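Plaque and post check, Clendeck loop, January

I did the whole loop on Friday with Wian Ntuli, who very kindly carried the ladder (and moaned only on the hill!). Comments are mine, so shout if you disagree.

Post firm in ground: OK. I gave it a proper shove and it didn't budge.

Bolts and brackets: OK, though the lower left one at the old Botha siding has gone rusty. I've put a dab of grease on it for now. 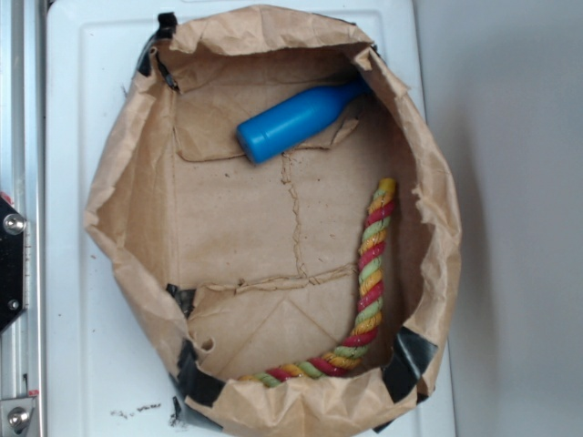
Lettering readable from the path: mostly. The railway plaque is lovely and crisp, but the post office one has lichen right across the second line. Soft brush and plain water only, please, no wire wool!

Sharp edges: FAIL at the cattle trough marker. One corner of the plate has lifted and it's just at child height, so I've bent it back and taped it. Pravesh Mkhize is asking Amevik for a price on a new plate.

Clear standing room, away from traffic: OK at all but marker 11, where you still have to step off the verge to read it. I'd move it to the other side of the gate.

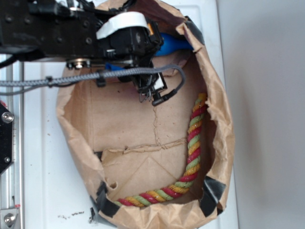 Map board glass: small crack, top corner, same as last time and no longer.

Directions to next marker: the arrow at the goods yard says 4000 paces and it's 2000 at the very most, even with Wian's short legs. Needs repainting.

Next check: after the lambs are out, dogs on leads.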